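Prandirau Residents' Board — Shared Facilities
Topic: Toiletries in the common bins

g_rastogi wrote:
Residents of the Horley wing are reminded that personal care items left on the shared tables will be placed in the cream bins and held for 7 days. Items not collected within that period will be discarded. Please write your room number on each item before leaving it in a common area.

Posted 2022-10-01

o_aravena wrote:
I wish to register an objection. Seven days is insufficient for residents who travel. In addition, the bins are shallow, and taller tubes stand well above the rim. I would request a deeper container with a lid.
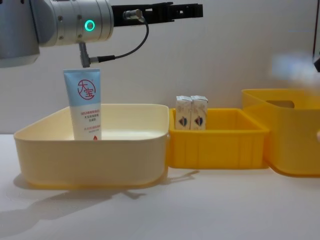

Dabao (大宝) tube, blue and white, in the pale yellow bin.

g_rastogi wrote:
The comment is noted. A lid would prevent residents from seeing what is inside, and the shallow bins were selected for that purpose. Tubes should be stored upright on their caps.

dehghan_wing2 wrote:
I support the present bins but agree with Mr. Aravena regarding the period. The Altine building allows 13 days. Could the same term be adopted?

o_aravena wrote:
Thirteen days would be acceptable to me. I maintain my position on the lid — dust collects in any open container.

g_rastogi wrote:
The holding period is extended to 13 days for the month of October. The bins will remain open. Requests for lids may be submitted in writing to the Horley office.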